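A Good Table and a Good Scanner: An Afternoon with Siham Slaoui

Aug 16, 2022

When I first wrote to Siham Slaoui to ask if she would talk to me about how she set up the work table at Sallemix, she wrote back within the hour to say that she'd love to, but that I should know in advance she could go on about it for a very long time. She was as good as her word. I had set aside an hour, and I left when it was getting dark, with a bag of dates she had pressed on me at the door and eleven pages of notes in handwriting I can only partly read.

Sallemix sells replacement parts for sewing machines by mail: bobbin cases, needle plates, presser feet, little springs that cost next to nothing and stop everything when they go missing. Siham started it in October of 2016 out of her sister's spare bedroom, with a kitchen scale and a notebook. The catalog is now at 3000 different parts, which sounded like a great many to me, though she waved it off.

"People hear that and they imagine a warehouse," she said. "But most of what we sell you could lose in a coat pocket! It's small, small, small. So the whole question from the beginning was, where do you put a small thing down so that you can still find it when you look back?"

Her answer began with the table. She had used a white one for years, a hand-me-down, and she is still a little cross about it. Springs and clips disappeared on it under the bright lights, and by the end of the day her eyes ached. It was Amr Shawky, her first employee and still the fastest packer she has, who suggested they try something darker.

"I said no, of course," she told me, laughing. "I thought brown would be gloomy. I thought it would be like eating dinner in a cave. And Amr just kept mentioning it, very politely, every couple of weeks, until I gave in. What I hadn't understood was the shine. It was the shine that was tiring me out. A matte top just sits there quietly and lets you look at the part."

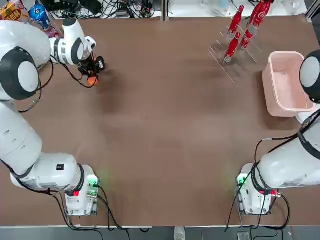

"Does it mark? Yes, it marks," she went on, before I had finished asking. "Anything matte is going to show where hands have been. I wipe it down in the morning with a barely damp cloth and then I leave it alone. My mother would be at it with polish, and then we'd be right back to the shine. I've made my peace with smudges."

I asked about clear acrylic, which I knew from our emails was a favorite subject, and she lit up. She tried wire racks first, then cardboard ones that she folded herself on Sunday-school scissors and too much tape (her words), and didn't like either. Wire let the smallest packets slip through. Cardboard was fine for a month and then leaned. With clear panels she can look straight through to whatever is on the far side, and she likes a bit of a slant, so that a packet settles back and stays where it was put.

"It scratches, you do have to be gentle. Wael uses paper towels on it and I've asked him to stop, and he says he has stopped." She raised her eyebrows. Wael Ait Brahim, at the other end of the room, kept his head down and went on folding boxes.

Our talk wandered for a while here, through the rent, her nephew's wedding, and the year the post office changed its rates twice, and I was happy to let it. But I had come to hear about barcodes too, and eventually we got there. For the first few years everything was written by hand. Every order got a slip, every slip was checked against the shelf, and then it was all typed in at night, usually by Siham, usually with the radio on. Joscha Pfeiffer, a friend who had done the books for a hardware supplier, sat with her one evening and counted up how many of the returns came from a wrong part in the envelope.

"It was 5 in every hundred," she said. "I was so embarrassed. I'd been telling everyone how careful we were. And we were careful! But a part number with three sevens in it at nine o'clock at night, you can be as careful as you like."

So she put aside 2000 dollars for labels, a label printer and scanners, and she and Amr spent a whole holiday week sticking barcodes on drawers. The first scanner was secondhand and very light, and she never warmed to it. Its plastic was slippery, and the button was a flat thing on top that made her thumb sore. 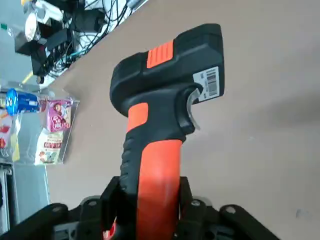 "I want a trigger," she said. "A proper one, under the finger, and a handle with something to hold on to. You pick it up hundreds of times, and if it's even a little bit wrong for your hand you'll know all about it by lunch. And I like a scanner with some color on it. A plain black one goes missing behind a box and you spend ten minutes moving everything on the bench. Orange I can find from the doorway."

She is firm about how they are used. Scan the drawer, scan the slip, then close the envelope, and always in that order, even for a single spring. New people get 30 practice orders before they touch a real one, made up by Siham herself, with as many nearly identical part numbers as she can find. She clearly enjoys writing them.

Wrong parts still go out now and then. When one does, she phones the customer herself and mails the right piece the same day, and a few of those customers have become the ones who send her cards. She keeps the cards in a drawer, which has a barcode on it like all the others. Amr scanned it once to see what would come up, and it was presser feet.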